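Why I finally replaced my old desktop

I kept the same computer for longer than I should have. I bought it used from a shop called Amaral when I was still renting the upstairs flat, and it did everything I asked of it until this spring. Then it began shutting itself off in the middle of things, usually when I had a lot of bookkeeping open.

My friend Vasco told me to check the memory first, then the power supply. I did both. The memory was fine. A new power supply bought me two months, and then the shutdowns came back. By October I was saving my work every few minutes and keeping a paper list of what I had entered, a silly way to run even a small business.

I priced three options. A repair shop wanted 492 dollars to replace the board with no promise about the rest. A new machine with the specs I wanted came to 1734. A refurbished office desktop fell between the two, and I went with that.

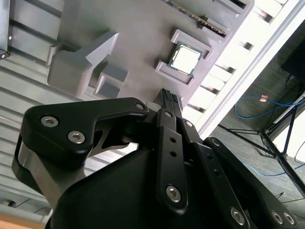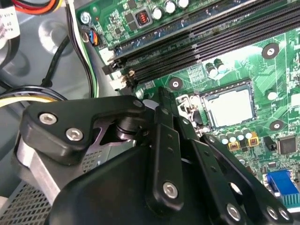
Computer hardware up close.

The part I had not planned for was moving my files. I had 3000 scanned receipts in folders with names like "new" and "new 2", and I decided to sort them before copying anything over. It took four evenings. I threw out duplicates, renamed folders by year, and found the warranty for a washing machine I no longer own.

My accounting program, Fedier, would not accept the old license on the new computer. I wrote to their support and got a reply the next morning from Margarida Abreu, who reset it for me. I had expected that to be the worst part of the week and it took ten minutes.

A few things I would do differently. I would copy everything to an outside drive at the first sign of trouble – mine sat in a drawer the whole time. I would also write down which programs I use before switching, as I forgot the label printer software until I had a box to ship.

The old desktop is in the hall closet for now. The county takes electronics at the transfer station, and I still need to pull the drive out before I bring it over.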